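Wulbridge Community Hall Users' Group
Minutes of the meeting held in March 2023

Present: Shewit Abera (chair), Kaede Katayama (minutes), and representatives of the toddler group, the lunch club, the choir and the craft table.
Apologies: Derese Dance.

1. Minutes of the last meeting
Agreed, with one correction. The choir's hire fee was recorded under the wrong month.

2. Heating
The boiler was serviced by Milarent. They advise a new pump before next winter. Shewit has one quote, for £271 fitted, and will ask for another. The radiator in the side room is still noisy and will be bled when the pump is done.

3. Hall bookings
Evening bookings are up. The lunch club asked to start half an hour earlier from June. Agreed, as long as the kitchen is left clear for the choir. Keys must go back in the key safe — two sets went home with people last month.

4. Play mats and craft materials
The toddler group would like to keep its padded mats in the side room cupboard. Agreed. The craft table is still collecting cardboard tubes and small boxes for the summer fair.

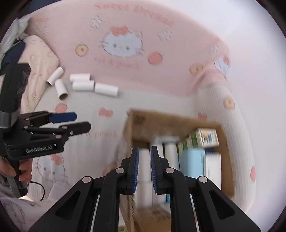
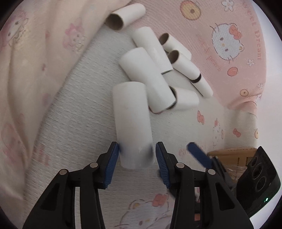 White tubes, with some of the printed play fabric.

Tubes can be left in the side room on any open morning. Please do not leave them in the corridor.

5. Roof fund
The fund stands at around £3000. The cake sale added £69. Kaede has written to Sudis about a small grant and is waiting for the form. It was agreed not to book any roof work until the reply comes.

6. Car park
Three bays need repainting. The choir offered to do this if the hall buys the paint. Agreed. Shewit to check what is left in the shed first.

7. Any other business
The lunch club reported a dripping tap in the kitchen. Kaede to look at the washer. The back door sticks in wet weather and needs planing.

Actions
Shewit — second pump quote, paint.
Kaede — Sudis form, kitchen tap, back door.

Next meeting: June, in the side room.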